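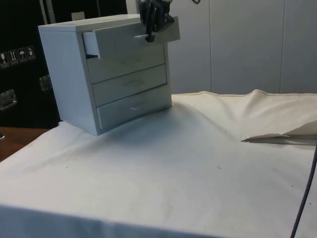 Sonelier
Sorry, still not sold. Kevness want $160 for four little drawers and a coat of gloss white. Colour me doubtful.

Helmy
Mine's on the bench in Skirkley and it's been fine. Holds all my sewing bits.

Sonelier
Fine for how long though? Pull the top one out halfway and see if it sags.

Helmy
5 months, no sag. Bar handles are still tight too.

mozzie17
Gloss chips, mate. I'd grab a secondhand one and paint it whatever colour you like.

Helmy
Did that last time. Drawers stuck every January.

Sonelier
Wax the runners.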